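Trelow 的白房间，年底收拾一遍

2019-12-17

今年一月搬进 Trelow 的时候，我以为最多花一个星期就能把东西摆好，结果摆到年底。中间停了几次，有两个月基本没动过。上周把剩下的事情集中做了一遍，顺手记下来，主要给自己以后查，也回一下之前留言问梳妆台从哪儿买的几位。

先说房间。层高很高，后半截有一层夹层，黑色金属栏杆。墙是白的，地面是深绿色，反光。看房那天我对这个地面很犹豫，觉得不好配东西，白天进来像踩在一块湿的玻璃瓶底上。后来发现白家具放上去很清楚，轮廓都在，就没有再想换地面的事。缺点也有，落一点灰就看得见，拖完必须再用干布走一遍，不然全是水印。

搬进来的第一个月我只做了一件事，就是把大件的位置用纸胶带贴在地上，每天走来走去，看哪里会绊脚。贴了7个框，最后留下3个。现在地上已经没有胶带了，撕的时候有一条留了胶，用橡皮慢慢擦掉的。

梳妆台

梳妆台是在 Claltimska 买的二手，那家店在网上也有，不过照片拍得很暗，建议去店里看。白色，弯腿，带雕花，上面立着一面很高的拱形镜子。配一张小白凳，凳面是软包的，可以整个推到台子下面。店家原本想把镜子和台子分开卖，我说要一起，他多等了两天才找齐配件。

搬上来花了很长时间。镜子太高，进电梯要斜着，台子的四条腿又不能着力，只能两个人抬着桌面底下的横档走。腿上有两处小磕碰，买来就有，我用白色补漆笔点了点，不蹲下来看不出。

位置换过好几次。最早靠墙，镜子照出来的全是对面的玻璃门，反光很重，坐下来眼睛不舒服。后来拉到房间中间，镜子背对着书架这一侧，前后都能走人。从门口进来先看到的是它的正面还是背面，我纠结过一阵，现在习惯了，背面也是白的，不难看。

台面上我只放一小盆黄花。之前放过香水、发夹、一个首饰盒，放着放着就堆满，后来全收进抽屉盒里，塞到夹层上去了。 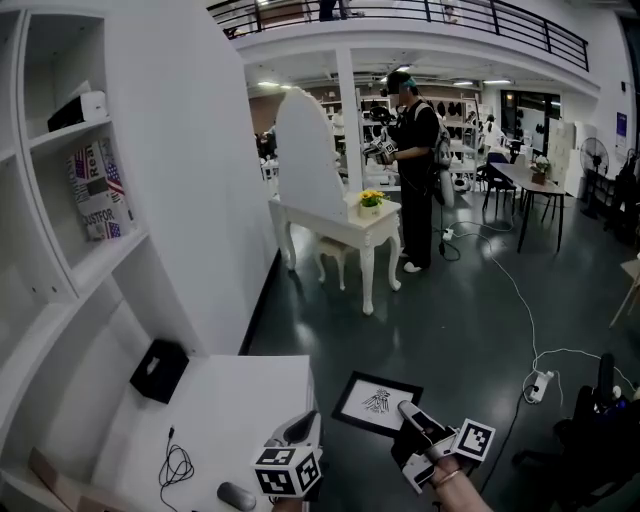 梳妆台和小白凳，前面地上是那幅黑框小画。

画的事拖得最久。黑框，白卡纸留得很宽，中间一个很小的墨线人物。是在 Joshi 的小展上买的，当时连框一起带回来。我一直没找到合适的墙，这间屋子的墙要么被架子占了，要么有弧度，右边又是玻璃。打孔我也不太敢，打错一个就要补一片白。现在的想法是做一个窄的搁板，让它靠着放，尺寸已经量好，画框边长和我想的差了23毫米，幸亏没有先下单。

白架子

门这边的架子很高，一格一格往下走，越往下越低，最后弯过去。全白。前任租客留下的，房东说可以拆，我没拆。它最大的好处是高处能放不常用的东西，最大的坏处也是这个，拿一次要搬凳子。

我给它定的规矩很简单：上面放重一点、方一点的，下面几格尽量不放。刚开始我把书都塞在下面，蹲着找书很累，而且扫地时灰全进去了。后来把书搬到夹层，下面就空着，看上去清爽很多，擦也好擦，一块布从左抹到右就完了。

架子最上面那台白色的方机器是旧东西，一直跟着我搬家。下面一格靠着一个印美国国旗图案的纸盒。纸盒本来打算扔，因为颜色跳，放在一片白里有点热闹，看了几天又觉得还行，就留着。另外有一摞扁盒子，上面印着红字和黑字，也堆在那里。扁盒子堆起来比竖着放稳，竖着放的时候抽走一个会倒一排。

我试过买收纳筐，Presari 的，买了3个，尺寸和格子对不上，前面总要多出来一截，退了。如果你也有这种现成的老架子，量的时候里面要量，外面不要量，板的厚度会骗人。我第一次就是量的外面。

桌面

白桌子离架子很近。收拾之前，这张桌子上什么都有，剪刀、快递单、没喝完的水、三种不同的充电头。我用一个晚上把所有东西挪到地上，然后一件一件问自己昨天有没有用过。没用过的就不放回去。

最后长期留在桌上的是黑色的方形纸巾盒，放在靠里的位置。原来那个纸巾盒是塑料透明的，里面还剩几张看得一清二楚，按理说方便，可是看着乱。换成黑的以后，桌子忽然有了一个点，别的东西再放上去就会觉得多余，所以反而容易保持。线和遥控器还是会出现在桌上，这个我没有办法，每天睡前收一次，第二天又回来。

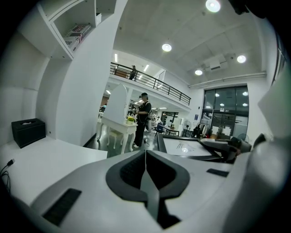

电线

这间屋子的插座太少，而且都在墙边，中间的位置要用电只能拉线。我一共买了两个白色的插线板，一条白色的长延长线。选白色是想让它和墙、家具接近一些，放到深绿的地上当然还是很显眼，这一点买之前没有想到。深色的线放在这个地面上会更隐蔽，可是隐蔽也意味着容易踢到，想了想，白的就白的。

拉法试过两种。一种沿着墙绕一圈，线不够长，而且经过玻璃门那里开关门会压到。另一种直接从右边过来，横过地面。现在用的是后一种。线在地上不会老老实实走直线，总有几个弯，我试过用线槽压住，可是房间中间的家具还会动，一动就要重贴，最后放弃了。走路的人都知道那里有线，抬一下脚就行。

插头上我贴了小标签，写清楚是哪一样东西的。以前拔错过，把正在用的拔了。标签纸用了28张，包括旧的和写错的，其中一半的字现在已经磨得看不清，明年得换成那种覆膜的。

夹层下面

夹层底下光线比前面差一截，不适合坐着看书，我把它当作放衣服和堆杂事的地方。那里有一根挂衣杆，挂的都是深色衣服，还有一张深色的桌子，配一把蓝椅子。蓝椅子和哪里都不搭，坐着舒服，所以没有换。

风扇有两台，一台在夹层下面，一台靠右边。天花板上有空调，可是层高太高，冷气热气都跑得不均匀，站在夹层上和站在下面像两个季节。冬天我也不把风扇收起来，开小档朝上吹，暖气能下来一点。试了几天，坐在地面这一层脚没那么冷，至于电费差多少，等下个月账单。

夹层的栏杆容易积灰，尤其是横的那几根，从下面看不到，手一摸全是灰。我以前用湿布擦，灰和成泥，越擦越脏。现在先用干的长柄掸子走一遍，再用拧得很干的布。顺序是先夹层，再架子，再桌面，最后地。有一次图快先拖了地，然后上去掸灰，等于白拖。

右边的玻璃我还没有擦，只擦了手能够到的那一段。深色玻璃上手印特别明显，顶上那几盏灯映在里面，一开灯脏的地方全出来了。伸缩杆的玻璃刮已经买了，还在路上。

还没弄完的

画的搁板，等板子切好。
架子下面几格的板边有一处发黄，要不要重新刷，还没定。
梳妆台的凳子推进去时会碰到一条腿，想在里侧贴一小块毛毡。
插头标签重做。
夹层上的书按大小排过一次，没有按内容排，找起来很慢，等过年放假再弄。

有人问整个弄下来花了多少钱，我没有仔细记。大件里最贵的是梳妆台，连镜子和凳子，加上搬运，比我原来想的多出不少。最便宜也最常用的是那个黑纸巾盒。下次写夹层上面的书架。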